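Lilgate says bulk trash plan will save money, but the numbers are thin

LILGATE (November) - The city wants residents to believe that charging for bulk trash pickup will cut costs and keep the streets cleaner. It has yet to show how it will do both.

Under the plan, which goes to a vote on Sunday night, the free curbside pickup of sofas, mattresses and old appliances would end. Households would pay $90 a visit or haul the stuff themselves to the Drovum transfer station on the far side of the river.

The city says 2,000 households used the free service last year. Its budget note assumes most of them will keep using it once there is a bill attached. No survey was done to back that up, and the note does not say what happens if they stop.

Neighboring Clirgate tried something close to this and dropped it after one summer. Its public works office logged 400 complaints of dumped furniture in that time, many of them from the lots behind the Veres shopping center. Lilgate's report gives Clirgate one sentence and calls the case "not directly comparable," without saying why.

The two cities share a border, a landfill and a good many landlords.

There are also questions about Drovum. The station closes at 4 p.m. on weekdays, before most people get off work, and it does not take mattresses. City staff said longer hours are "under review." They said the same thing last spring, when the station began turning away paint.

Supporters point to a line in the budget that shows $400 a week saved on overtime. That sum does not include the cost of picking up whatever gets left in alleys, which comes out of the parks budget and was not part of the report.

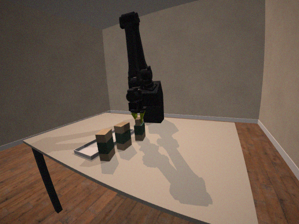 A computer rendering of a robotic arm gripping a small block banded in three colors.

The city said low-income households could apply for a waiver. The form has not been written, and the report does not say who would qualify or how long an answer would take.

If the plan passes, the fee starts in the new year. A review is promised after that, with no date set.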